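Gidari Grip Trials: tabletop trash sorting with a two-finger gripper

README, last updated in January

Welcome! This folder holds the recordings and notes from our gripper comparison at the Edville workshop. We wanted to know how well one arm with one black two-finger gripper copes with the light, floppy and slippery stuff people throw away, and which of two controllers handles it better. It was a lot of fun to run, and we hope the data is useful to you.

What's inside

53 episodes in all. In each one the arm picks up an item from a white table and tries to drop it in the open bin on the left. Every episode has head-view video, joint positions, finger opening and a short text note. The two controllers are called Polport (position control, fixed closing width) and Charvát (force-limited closing).

Soft items

Bags are the best part of this set. A crumpled plastic bag has no real shape to aim for, so the fingers have to come down wide and gather whatever they can. Look at how much of it can trail from the grip on the way to the bin:

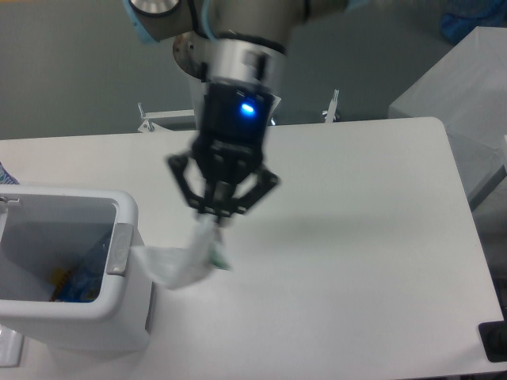

Keyvan Najafi would score these episodes differently: a bag left hanging over the rim should count as a miss, he wrote, even if most of it is inside, because the next item will land on top and drag it out. We took his point, and the labels now have a separate value, "partial", for bags that end up on the rim.

Polport tends to close a little early on bags. Charvát is slower, but it bunches the film up nicely before lifting, and I love watching it do that.

Bottles

Small clear bottles go by the neck whenever the neck is reachable. The ridged body is a decent second choice.

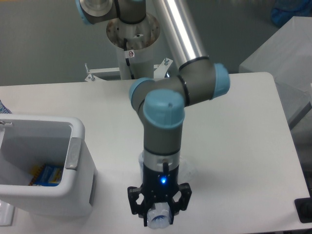
Neck grips also make the release cleaner, and both controllers did well with them. Body grips are where they part ways: Polport squeezes thin plastic hard enough to dent it, so check the notes before using those episodes for anything about force.

Known problems

Clear plastic on a white table is hard to see. Episodes 16 and 17 have late detections, and the arm hovers for a while before it moves down. We left them in.

Contact

Rasa Rebane for the recordings, Dušan Urban for the controller settings. Please send us your own results, we'd love to compare!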